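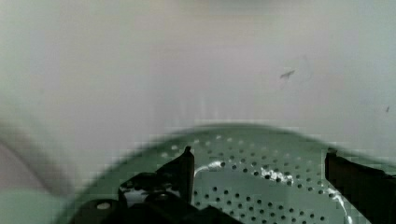

Consumer Habits, Unit 3: Condiments and Default Choices
Instructor: Branwen Powell
October 11, 2022

Read before class. The slides leave out most of this, and the exam does not.

A default is what you get when you don't decide. Most of the food economy runs on them. You walk into the diner at Otholm, you sit, and something is already waiting next to the napkins. You did not choose it. You will use it anyway, and later you will tell people you prefer it.

Terms for this unit
Default: the option that applies if you do nothing.
Switching cost: what it takes to do something else, including getting up.
Category captain: the supplier a store lets plan the whole shelf, competitors included. Yes, this is legal. See the reading on the Skyrme stores.

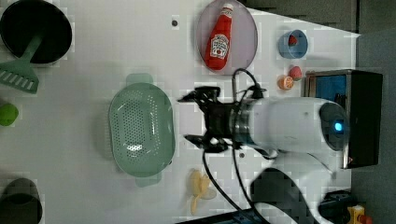 Red bottle, white cap: a category you can name from across the room.

The Revville case. A cafeteria serving 600 people a day moved its sauces from the tables to a counter 14 steps away. Nothing was taken off the menu and the price stayed at zero. Use dropped sharply within 2 weeks. The survey cards, meanwhile, reported that diners felt "the same" about sauce as ever. Bring an explanation for both facts. If your explanation is that people are lazy, bring a second one.

Pay attention to who wrote the survey. Clollulska, the caterer, asked "Do you enjoy our sauces?" and got the answer that question deserves.
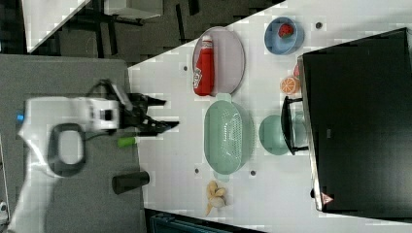
Placement is the cheapest form of advertising, and the hardest to argue with. Stores pay attention to height, distance and neighbors, meaning whatever sits beside the product and lends it a mood. Consider the red squeeze bottle lying across a plate, with a strawberry in a bowl to its right. Put those two next to each other on a shelf and someone in marketing will say "fresh" before lunch. The strawberry does the work and the bottle gets the sale — a fair summary of chapter three, although you still have to read it.

For next time
Find one default in your own kitchen and change it for a week. Write down what you did, what you ate, and when you gave up.
The short paper is due in December. Two pages. Margins are a default too, so leave them alone.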